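The Water at Savbridge

The sign said the spring at Savbridge had been curing people for four generations, and Nhung Doãn stood in front of it long enough to find the staple holes where an older sign had hung.

"It said three last time," she said.

"Time passes," said Mỹ Quách.

"Not that fast."

They had driven up because of Mỹ's knee. The knee had been to two doctors and a man in Tiongson who used magnets, and in July it had heard about the spring. Nhung did the driving. She had opinions on the magnets too.

Mrs. Piretti ran the place from a folding chair by the gate. She wanted ten dollars each, cash, and she put the bills in her coat without looking at them.

"What's in it?" Nhung asked.

"Water."

"I mean what makes it work."

"If I knew that, I'd charge more."

Nhung had come with a whole argument and now had no place to set it down. She followed Mỹ along the path to the pool, a stone basin with a pipe running into it. The pipe looked new. She bent to see where it went, and it went uphill into the ferns, as any pipe might.

"You're looking for a faucet," said Mỹ, rolling up her pant leg.

"I'm looking at the ferns."

Mỹ put her foot in and made a noise. She stayed in for the time it took Nhung to read the testimonials nailed to the tree. A man named Plurner had thrown away his cane. There was a second note from Plurner farther down, about his back, in different handwriting.

"Well?" said Nhung.

"It's cold."

"Cold is good for swelling. You could have had that at home, out of the freezer."

"At home I wouldn't have sat still."

Afterward they went up to the house, where a drink from the spring came with the price. Mrs. Piretti told them to pick a mug and said the color mattered. Yellow was for joints, purple was for sleep, and she would not say what orange was for.

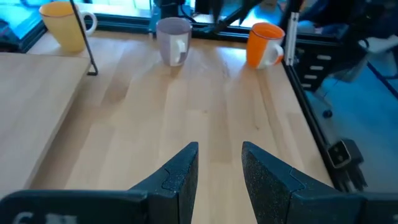
Yellow, purple, orange.

"Who decided that?" said Nhung.

"My mother."

"And before her?"

"Before her we had glasses."

Mỹ took the yellow one. Nhung said she wasn't thirsty, then that she might as well, having paid, and she reached for the orange. It tasted like water. She drank all of it, to be fair to it.

On the walk back to the car she watched Mỹ's leg. It seemed to her that the limp was the same, though it might have moved to the other side.

"Don't," said Mỹ.

"I didn't say anything."

She unlocked the car. Her own shoulder, the bad one, went up easily to get the seat belt, and she held it there a second, annoyed, and then pulled the belt down and asked Mỹ whether she had the map.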